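Why is sticky tape sticky?

I love a big roll of packing tape. Peel off a bit and listen to that screech! Tape is really two things – a thin plastic strip and a layer of glue on one side. 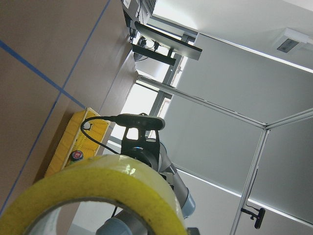
The glue stays soft, so it squishes into tiny bumps you can't even see. Cardboard has heaps of them.

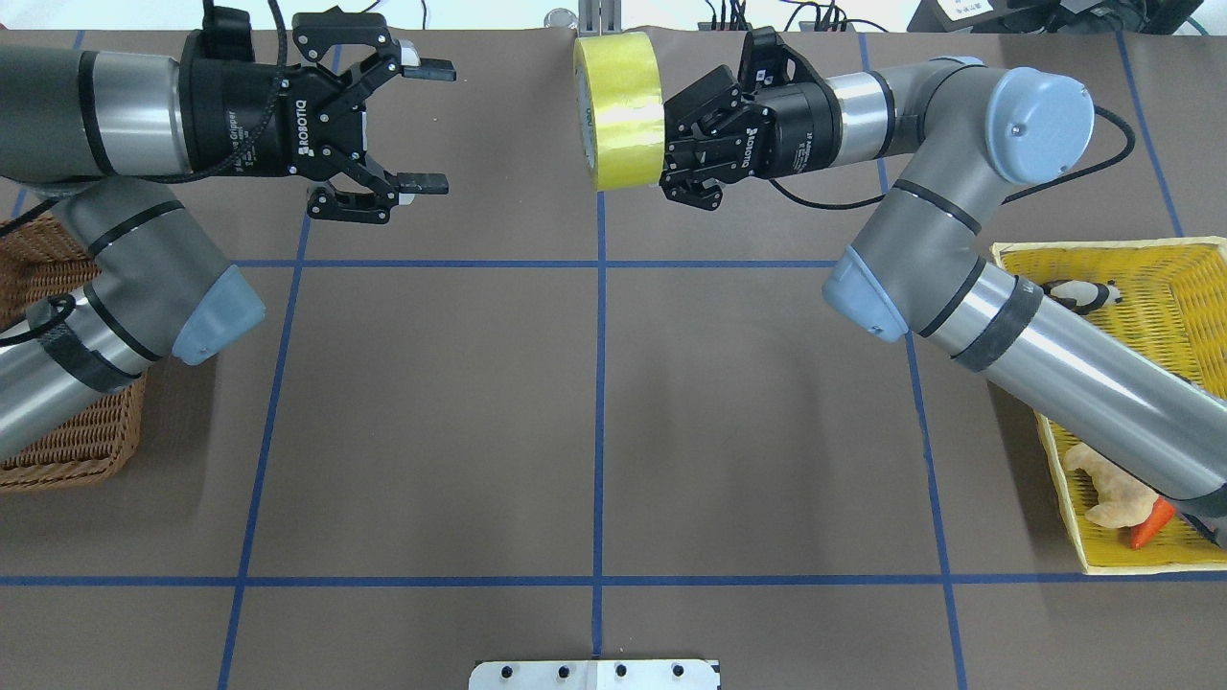
Wound up, the glue sits on the smooth, shiny back of the layer underneath, and that's easy to peel. Try it on different colours of paper at home – which one grips best?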